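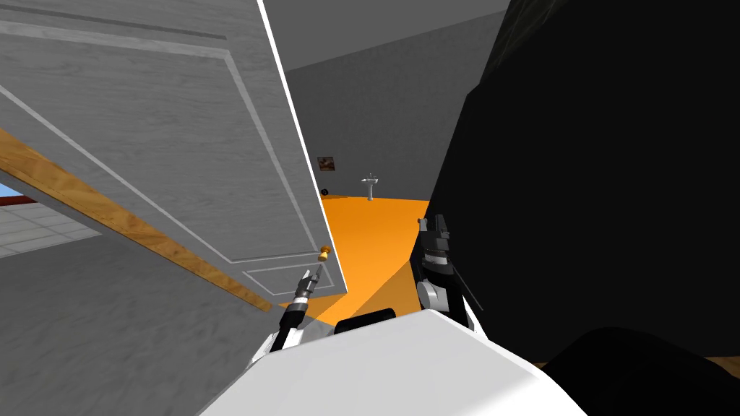
Workshop Tips
Home | Benches | Doors | Software | Contact

Tips for door-opening code in the simulator

Write the approach and the grasp as two separate steps. Stop the gripper short of the knob, check the pose, then close. When a run fails you'll know which half to fix.

Save every run that misses. Chunhua Luo keeps the last 200 in one folder, named by door and by start pose, and replays them after each planner change. It takes 36 minutes on our machine at Pratlow.

Don't plan from a level camera only. The body leans and the view leans with it. Test your door detector on tilted views before you trust the hinge line it gives you.

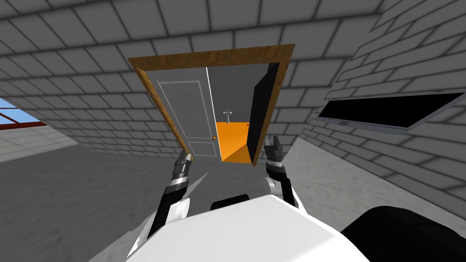 Both arms raised toward the doorway, with the view well off level.

If the planner stalls in a doorway, look at the collision shapes first. A door panel padded by 7 cm on each side can close a gap that the arm would fit through. Trim the padding on the panel and leave it on the frame.

Wrist views need their own check. Draw the finger outlines once, save them as a mask, and have the perception step skip those pixels. Redo the mask whenever the opening width changes. 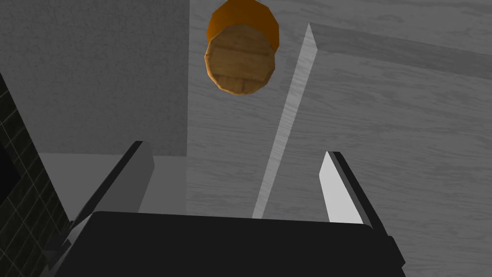
Wrist view with the fingers open and nothing between them.

Kenji Kasprzak adds a limit of 18 retries per grasp. After that the program should back off and log the pose.
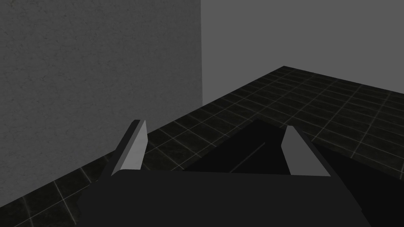
Floor depth is worth testing by itself, with no door in the job. Run the plane fit on a plain floor, then on a patterned one, and compare. Dark tiles with pale grout lines make a good hard case, and the shadow between the fingers should not come back as an object. If it does, raise the minimum height in the filter a little at a time.

Contact: Rhiannon Ifans, Wimico Workshop Pages | © 2022 Wimico | Back to top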